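May 15, 2023
Standing practice, day 13

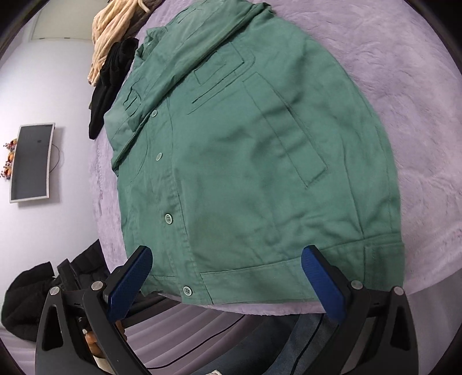

Held the low post for 13 minutes this morning, knees bent less than last week. Left knee quiet until minute nine, then a dull pull on the inner side. Turned the left foot in slightly and the pull eased. Breath count 70 for the whole hold, down from 84 on day one. I count exhales only, so the figure can't be compared with Nestor's — he counts both.

Evening class at the Bralwood hall with Mbali Venter. She corrected my shoulders twice. I lift them when the arms reach chest height, and the lift starts before the arms do. Her fix is to let the elbows lead and keep the wrists slack. It worked on the slow sets and failed on the fast ones.

Jennylyn asked whether the weight should sit on the heel or the ball of the foot. Mbali said neither, just forward of the ankle. I had it too far back, and that may account for the knee.

Second half was the walking set, four lengths of the hall. Lost the step and breath pairing on every turn. Will drill turns alone before adding breath.

Hands warm afterward, feet cold. Slept badly last night, so no late session. Tomorrow the low post again, same foot angle, and ask Anqi for her notes on the turns.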